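Ich bin nicht dagegen, dass Leute Roboter bauen. Das vorweg, weil mir nach dem letzten Beitrag zwei Leser geschrieben haben, ich hätte wohl ein Problem mit der Zukunft. Habe ich nicht. Ich habe ein Problem mit dem Wort »selbstständig«, und zwar immer dann, wenn danebensteht, wer alles dabei geholfen hat.

Es geht wieder um den Greifplatz in der Gemeinschaftswerkstatt Clultasside. Wer hier neu ist: Wir haben dort eine Ecke, in der ein Industriearm Dinge aus einer Metallwanne holen und sie anderswo ablegen soll. Das Projekt heißt Kusuma. Warum, weiß ich nicht mehr, der Name stand irgendwann auf der Tafel und ist geblieben. Angefangen haben wir im August, und damals hieß es, in ein paar Wochen sortiert das Ding unsere Fundkiste. Die Fundkiste sortieren wir weiterhin selbst.

Der Arm ist ohnehin der Teil, über den ich am wenigsten zu meckern habe. Ein Industriearm fährt dahin, wo man ihn hinschickt, und er tut es beim hundertsten Mal wie beim ersten. Schwierig wird es vorne dran und drumherum. Also beim Greifer, bei den Kabeln, beim Tisch und bei der Frage, was man eigentlich in die Wanne legt.

Fangen wir beim letzten an. In den Vorführungen, die man so im Netz sieht, liegen Würfel in der Kiste. Bunte Würfel, gern mit Abstand. Ich habe von Anfang an gesagt: Wenn schon, dann Zeug, das auch wirklich herumliegt. Also Weiches neben Hartem, Flaches neben Rundem, matt neben glänzend. Das hat mir keine Freunde gemacht, denn mit Würfeln hatten wir eine hübsche Quote, und die war danach weg.
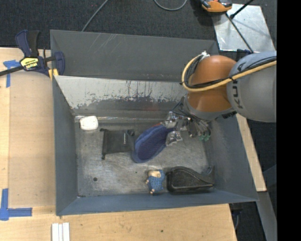
Geschrieben vom Werkstattnörgler | Rubrik: Basteln und Bauen | Lesezeit: 5 Minuten

Der blaue Schuh ist mein Lieblingsgegner. Er hat einen Rand, an dem man ihn packen könnte, und eine Form, bei der zwei Finger eben nicht einfach von links und rechts kommen und fertig. Dazu liegt er schräg und so dicht an der schwarzen Tasche, dass am unteren Ende kaum Platz bleibt. Ein Mensch greift da hin, ohne nachzudenken. Die Software denkt sehr wohl nach, und zwar sichtbar lange, und entscheidet sich dann gern für eine Stelle, bei der ich schon vorher den Kopf schüttle.

Die Tasche selbst ist auch so ein Fall. Schwarz, aus Stoff und flach auf dem Boden. Was soll ein Fingergreifer damit? Man kann ihn an die Kante schicken und hoffen, dass sich der Stoff zusammenschiebt. Hoffen ist aber keine Greifstrategie, auch wenn es in unserem Quelltext eine Funktion gibt, die im Grunde nichts anderes macht. Sie heißt »retry_soft«. Ich habe vorgeschlagen, sie umzubenennen.

Dann die Wanne. Die war günstig, sie ist groß, und schräge Wände klangen nach einer guten Idee: Die Sachen rutschen zur Mitte, der Greifer kommt besser an die Ränder. So die Theorie. In der Praxis rutscht ein Stofftäschchen nirgendwohin, und das blanke Metall am Boden ist verkratzt und wolkig, wie es inzwischen ist. Für die Tiefenkamera ist so etwas eine Zumutung. Sie meldet Löcher, wo Blech ist. Einmal haben wir einen ganzen Abend lang einen Gegenstand gesucht, den es nur in der Punktwolke gab.

Mein Vorschlag war mattes Innenfutter. Abgelehnt, weil man ja gerade mit schwierigen Bedingungen klarkommen wolle. Ach so. Mit schwierigen Bedingungen ja, mit einem Würfelverbot nein, bis ich lange genug genervt hatte.

Zur Befestigung: Am Eck sitzt eine Schraubzwinge in Blau und Schwarz, und auf der Holzplatte klebt blaues Band in T- und L-Form. Ich weiß, wie das aussieht. Ich finde es trotzdem den ehrlichsten Teil des Aufbaus. Beim Klebeband sieht jeder, woran er ist. Liegt etwas daneben, hat jemand etwas verschoben, und dann muss man neu einmessen. Gegen die Zwinge wurde schon mehrfach eine »richtige Lösung« ins Feld geführt, mit Anschlagwinkeln und Passstiften. Gezeichnet ist sie. Gebaut hat sie bisher keiner, mich eingeschlossen.

Weniger gelassen bin ich bei den Leitungen. Am Arm läuft ein dicker gelblicher Schlauch in weitem Bogen um das orange Gelenk, daneben schwarze Kabel, und unten am Greifer wird es dann richtig dicht. Jeder Bogen ist ein Kompromiss. Zu kurz, und es zieht, sobald sich das Handgelenk dreht. Zu lang, und man hat eine Schlaufe, die sich irgendwo einhängen möchte. In unserer Simulation gibt es keine Schläuche. Da dreht sich der Arm wie eine Ballerina, und ich sitze daneben und frage, ob das Modell eigentlich weiß, dass da noch was dranhängt. Weiß es nicht. Wir haben stattdessen den Drehbereich der letzten Achse in der Steuerung beschnitten, was wirkt, uns aber einige der besseren Greifwinkel kostet.

Jetzt zu den Zahlen, auf die alle so stolz sind. Der letzte lange Durchlauf hatte 2000 Greifversuche. Das klingt nach viel, und es wurde auch so weitererzählt. Ich habe mir das Protokoll gezogen und nachgesehen, wie oft in der Zeit jemand von Hand eingegriffen hat: Schuh zurückschieben, Stoff aufschütteln, Arm freifahren, Kamera neu starten. 226 Einträge. Und das sind die, die jemand eingetragen hat.

Man kann das so oder so lesen. Die Optimisten sagen, der Rest lief doch alleine. Ich sage, dass »lief« nicht »gegriffen« bedeutet. Ein Fehlgriff, nach dem der Arm brav in die Ausgangsstellung fährt, taucht in dieser Rechnung als störungsfrei auf. Die Trefferquote pro Gegenstand steht in einer anderen Tabelle, und die hängt nicht an der Tafel.

Für die Auswertung benutzen wir Tidham, ein kleines Skript, das mal als Zwischenlösung gedacht war. Es kann Diagramme. Seit es Diagramme kann, wird bei uns mehr über Diagramme geredet als über Finger, und die Finger sind das eigentliche Thema. Wir haben fünf verschiedene Aufsätze durchprobiert. Die glatten verlieren den Schuh, die griffigen bleiben am Stoff hängen. Die Firma Judari hat uns Musterstreifen für einen anderen Belag geschickt, kostenlos, was mich sofort misstrauisch gemacht hat. Zwei davon liegen noch unausgepackt in der Schublade. Ich teste sie, bevor ich darüber lästere, versprochen.

Was ich zugeben muss: Es gibt Momente, da sieht das Ganze gut aus. Der Arm kommt herunter, die Finger gehen zu, etwas hebt ab und landet da, wo es hinsoll. Dann stehen alle da und schauen, ich auch. Mein Einwand ist nur, dass solche Momente gefilmt werden und die anderen nicht.

Nächster Schritt ist laut Plan, die Zahl der Gegenstände auf sieben zu erhöhen. Ich habe dagegen gestimmt. Erst will ich sehen, dass die Tasche verlässlich herauskommt, ohne dass vorher einer von uns daran zupft. Überstimmt wurde ich natürlich. Ich bringe also beim nächsten Mal zwei Sachen von zu Hause mit, einen Topflappen und ein Netz, in dem mal Zitronen waren.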